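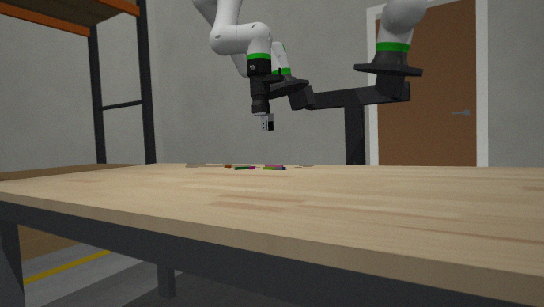

petchrat_kitchen
Caramel going grainy again. Third batch since Friday. Sugar, water, butter, cream, same pot my mother used, and it seizes into wet sand every time. I make these to sell at the school fair in March, so I'd like them to be chewable by then.

Jusov
Are you stirring it? Stop stirring it.

petchrat_kitchen
I stir a little. It looks lonely.
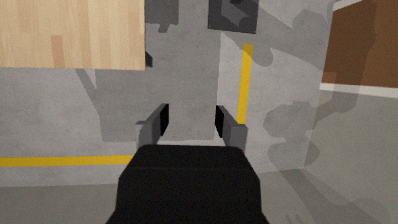 2 min read

plillow319
Spoonful of corn syrup. Fixed mine years ago and I haven't thought about sugar crystals since.

Jusov
Corn syrup is a crutch. Wet brush down the sides of the pot, hands off until it turns amber.

plillow319
I have 500 caramels to wrap every December and I'll take the crutch, thanks.

Theerawat Tanasarn
You're both half right. I use the syrup AND the brush. Also warm the cream first – cold cream makes it spit and clump, and then you're chasing lumps with a whisk at 11 pm.

We use cookies to improve your visit. Accept / Manage settings
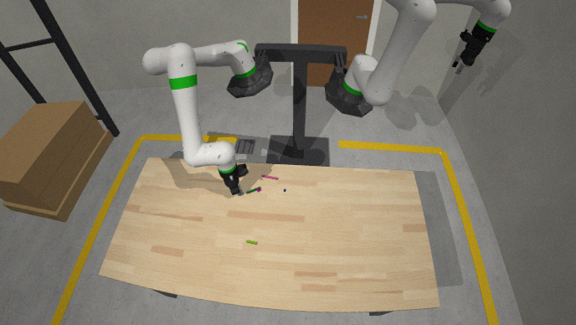

prevar
Can I rescue a grainy batch or does it go in the trash?

Theerawat Tanasarn
Put it back in the pot with a good splash of water, melt it on low until you can't feel any grit, then cook it up to temperature again. It'll come out a shade darker.

Jusov
It'll come out tasting like a shade darker, too.

petchrat_kitchen
Tried the rescue. Smooth! Slightly burnt, but smooth. I'm calling it "dark caramel" and adding a quarter to the price.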